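Karohemd Wuneck, Blau mit Schwarz und Weiß

Artikelnummer 3820
Marke: Jurnalach
Lieferbar in den Größen S bis XXL

Das Wuneck ist ein Hemd für jeden Tag, mit einem großen Karo, das man auch von weitem gut erkennt. Auf mittelblauem Grund liegen breite schwarze Bänder und feine weiße Linien. Der Saum ist unten gerundet, man kann das Hemd offen über einem T-Shirt tragen oder in die Hose stecken.

Der Stoff ist ein Flanell aus reiner Baumwolle, auf beiden Seiten leicht angeraut. Wir beziehen ihn von der Weberei Prydderch, mit welcher wir seit vielen Jahren arbeiten. Nach den ersten Wäschen wird er noch etwas weicher. Bitte rechnen Sie mit einem Einlaufen von bis zu 2 Prozent in der Länge. Wer zwischen zwei Größen steht, nimmt besser die größere.

Details
Material: 100 % Baumwolle
Schnitt: gerade, mit bequemer Schulter
Ärmel: lang, Manschette mit kleinem hellem Knopf
Kragen: klassischer Hemdkragen
Saum: gerundet

Pflege
Waschen bei 30 Grad mit ähnlichen Farben, die ersten Male bitte getrennt von weißer Wäsche. Nicht in den Trockner geben. Zum Zusammenlegen breiten Sie das Hemd auf einem Tisch aus und streichen Sie die Schultern glatt, danach werden die Ärmel nach innen gelegt. Bügeln auf mittlerer Stufe, am besten wenn der Stoff noch ein wenig feucht ist.

Preis und Versand
49 Euro inklusive Mehrwertsteuer. Von dieser Farbe haben wir etwa 1000 Stück nähen lassen, eine zweite Lieferung ist für November geplant. Der Versand erfolgt aus unserem Lager Zetgate. Ungetragene Ware nehmen wir innerhalb der gesetzlichen Frist zurück, bitte legen Sie den Lieferschein in das Paket.

Stand der Angaben: 12. Juli 2024

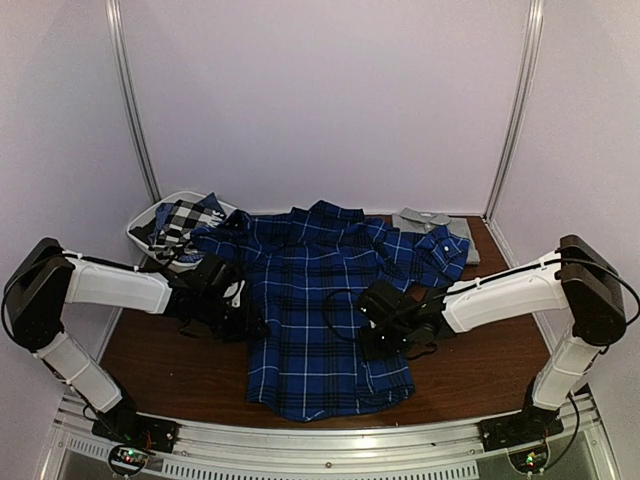

Karohemd Wuneck in Blau, ausgebreitet auf einem Holztisch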